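Speaker notes: desk layout for shared project benches
Iswood facilities series, afternoon session

Slide 1. Scope: two desks pushed together, one seated user, one laptop. Cabling and storage only. Chairs are in the Zikolska handout. Say this early, people always ask.

Slide 2. The seam. Two tops never sit perfectly flush. Keep the laptop wholly on one of them and let only cable cross the joint.

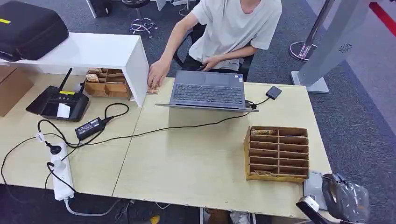 Slide 3. Adapter brick. Default position is on the desktop, label up, so the rating can be read without unplugging. Leave slack in a loose curve. Celtstead bench width is 1489 mm; check your own before ordering leads.

Slide 4. Shelf risers. An open-fronted riser gives two levels on one footprint. Cases and bulky items on top, compartment box underneath. Clear height in the Holroyd drawing is 148 mm, usable 141 mm after the lip. Pause for questions on load.

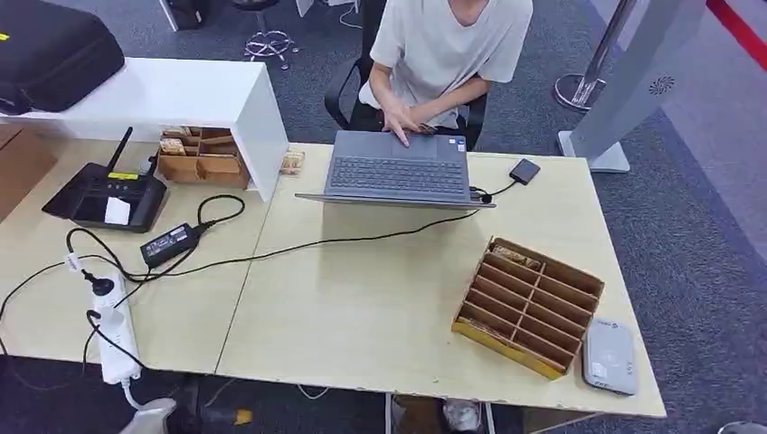
Slide 5. Short leads. Anything attached to the laptop by a short cable stays on the same desk as the laptop, toward the back. Antennas upright, clear of the riser.

Slide 6. Public areas. Rope line first, sign board behind it, text facing the visitor side. Skip if running late.

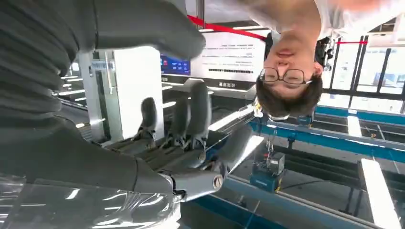 Red barrier rope and white information sign board, with a small blue display to the left of the sign.

Slide 7. Part numbers. Riser is 3399 in the Iswood list. Take questions.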